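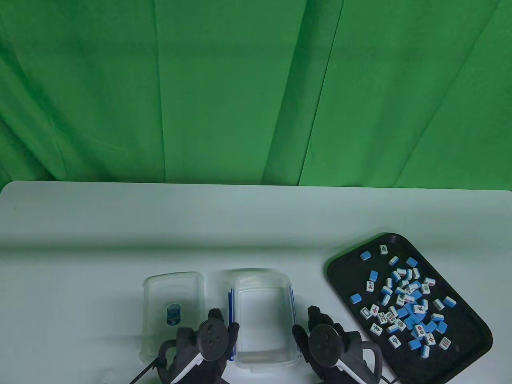 *Box, lid, tray of mahjong tiles, gloves on, controllers strapped over them.*

**tilesandtea** wrote:

Long-time reader of the workplace section, first real thread, so be gentle with me. The picture is the kind of table I stand at now. I spent years at the Clillton packing floor doing game sets and small household stuff, and when the line was automated a group of us were offered places on the other side of it, which means we do the hand work with controllers on and the robots are trained from what we do. Tiles go in the box, lid goes on, latches get closed, and then you do it again with everything lying a different way.

I want to hear from people whose jobs changed like this and didn't vanish. Are you happier? I think I am, mostly. My back is better and I get to sit between rounds. But I miss being *quick*. I used to be the fastest pair of hands on my row and I was a bit vain about it, and now they ask me to slow down and keep my movements clean, and I come home feeling like I've been walking in somebody else's shoes all day.

---

**gluegun_grandma** wrote:

Oh, I feel this one! I was at Pirnden on the gift box line and they moved me over the same way. It took me a good long while to stop scooping. You know how you do it at home, you just sweep the tiles together with the side of your hand and in they go? With controllers strapped on I kept knocking them against everything. I've gotten used to it, and I do like the quiet (no conveyor, no horn at 6 a.m.), but I went from a row where we talked all shift to standing at a table by myself, and I wasn't ready for that part.

---

**northdock62** wrote:

I'm going to be the grump here, sorry. You're both lovely and I'm glad your backs are better, but aren't you teaching the thing that takes the job? At our place we had 20 people on the line and the ones who got offered the training tables were the ones who already got along with the supervisor. The rest got a handshake. It's hard for me to read about clean movements without thinking of them.

---

**tilesandtea** wrote:

No need to be sorry, I've had that same argument with myself in the car plenty of times. I don't have a good answer. The line was going whether I said yes or no, and I have rent. What I would say is that the company ought to be paying us as people who know something, and for the first months they paid us as packers. We had to ask for the change, and we asked more than once.

---

**hal_from_receiving** wrote:

Pay is the whole thing for me. At Yalçınkaya they count every finished round, and the target started at 2000 a month and went up to 3000 as soon as a few people hit it. So it was piecework all over again with fancier gloves. People rushed, the rounds were sloppy, a lot of them got thrown out, and then we got a talk about quality. I'd much rather be paid by the hour and be told to do it right.

---

**gluegun_grandma** wrote:

@hal_from_receiving that's awful, and I'm sorry. We're hourly and I would fight them on it if they tried to switch.

Can I ask a practical question while everyone's here? What do you all do about cables? Mine trail down off the near side of the table and I'm forever catching one with my hip when I turn. Also the wrist straps. I have small wrists and the left one slides.

---

**tilesandtea** wrote:

I let the left one run off toward the corner and the other straight down toward me, and I try to keep my feet planted and turn from the waist. For the strap, put it on *over* the glove cuff and tighten it with your hand half closed. And take the gloves off at every break, even the short ones. Your hands will thank you.

---

**hondimico_nights** wrote:

Night shift at Hondimico, so forgive the hour. I wanted to push back a little on northdock62, kindly. I've got arthritis in both thumbs and I could not have done another winter on the line. The table work let me stay employed with people I like. I know that isn't everybody's story. It's mine, though, and I get a little tired of being told I should feel guilty for it.

What I'd change is the feedback. We never hear what became of the rounds we did. On the line you could see the pallets go out and know you'd had a good night. I asked if we could see one of the robots try a box after we'd spent December on boxes, and was told they'd look into it. Still waiting.

---

**northdock62** wrote:

Fair enough, and I didn't mean guilty. I read it back and it came out harder than I wanted. My beef is with how they picked people, and I'm holding on to that one.

Asking to see the robot is a good idea. I'd put it in writing, and get the whole shift to sign.

---

**tilesandtea** wrote:

I like that very much and I'm going to bring it up with my own shift. Hondimico_nights, would you mind if I borrowed your wording? And Hal, if you still have anything that shows when those targets went up, send me a message. I'd like to have it with me the next time we talk about pay.

---

**hondimico_nights** wrote:

Borrow away. I'll post it here once I've fixed the spelling.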